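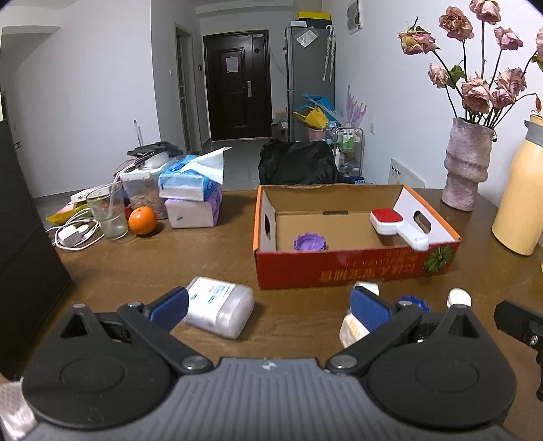
Chapter 6
Packing, Storing and Moving Goods

Before you read
Think of the last thing you bought that came in a box. Where is the box now? Flattened, in the closet, full of cables? Jot down two or three lines. We come back to them at the end of the section.

6.1 Why packaging gets its own chapter

Most first-year business students skip packaging. It looks like an afterthought — the product is the product, the box is the box. Then they take a summer job in a stockroom and find out where the hours go. Boxes that don't stack. Tubs that roll. Labels on the wrong side, so every carton has to be turned before it can be read.

Packaging does several jobs at once. It holds the goods together. Protects them. Tells people what is inside and who made it. It also has to be picked up by somebody, over and over, between the factory and the kitchen shelf. A plain cardboard box with a handle hole at each end is a small piece of design work. Move the holes too low and the box tips. Cut them too big and the wall tears when the load is heavy.

Key terms for this section: primary package, secondary package, unit load, dead space, print face.

Primary package: what touches the product. A jar, a tub, a pouch.
Secondary package: what holds a group of primary packages. Usually a carton.
Unit load: many secondary packages moved as one, most often on a pallet.
Dead space: room inside a package that you pay to ship and get nothing for.
Print face: the side meant to be seen. Often the costliest side of the carton, and teh one most likely to end up against a wall.

6.2 Case: Quezada changes its carton

Quezada sells dried fruit and nuts to small grocers. For years it shipped in a deep brown carton, no printing, bought from a supplier called Greltetti. Cheap, strong, dull. Grocers unpacked it in back and threw it out.

In October the company's sales manager, Teresa Gouveia, asked for a shallow printed carton that could go straight onto the shop floor. Ignacio Rivadeneira, who ran the warehouse, was against it. Shallow cartons meant more cartons per order and more lifting. His note to her was short: "Pretty box, slower dock."

They tried it anyway with over 600 cartons. Loading took longer, as he said it would. But the grocers liked it and reorders came in sooner. The two of them settled on the printed carton for the three best-selling lines and kept the old one for everthing else.

Keep this case in mind. We use it again in 6.3, where we work out cost per unit shipped, and in the Brameo exercise on pallet patterns.

Stop and discuss
Who pays for the slower loading? Who gains from the faster sales? Same people?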